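Laborbuch Greiferzelle, Simulation Zovgate
30. Juli 2025

Gestern Abend ist der lange Lauf wieder stehen geblieben, bei Episode 706 von 3000. Die Meldung war dieselbe wie im Februar: Kraftgrenze am Greifer überschritten, danach Schutzhalt. Ich habe zuerst an die Motorparameter gedacht, aber diese sind seit der letzten Version nicht geändert.

Ich habe dann die Episode einzeln geladen und Schritt für Schritt angeschaut. Der Arm fährt richtig an die gelbe Leiste, die Finger stehen links und rechts von ihr. Die roten Kästen liegen sehr nahe daneben, und der rechte Finger hat auf dieser Seite fast keinen Platz.

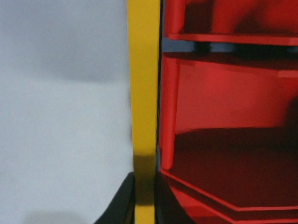
Mein Verdacht ist deshalb das Kollisionsmodell. Für die Kästen benutzen wir noch die vereinfachte Hülle aus dem Projekt Lusham, und diese ist größer als das sichtbare Netz. Der Finger stößt dann an etwas, das man im Bild nicht sieht, der Regler drückt nach, und die Kraft steigt in 16 Schritten bis zur Grenze. Sicher bin ich noch nicht.

Versucht bis jetzt:
Hülle ganz abgeschaltet: kein Halt, aber so dürfen wir natürlich nicht trainieren.
Reibung kleiner gestellt: kein Unterschied.
Startwert 19 statt Zufall: Fehler kommt jedes Mal, also gut reproduzierbar.

Wichtig für alle: Bitte die Kraftgrenze nicht höher setzen, damit der Lauf durchgeht! Die Werte werden für die echte Zelle in Birville übernommen.

Offen: Hülle neu aus dem Netz berechnen, danach Episode 706 wiederholen.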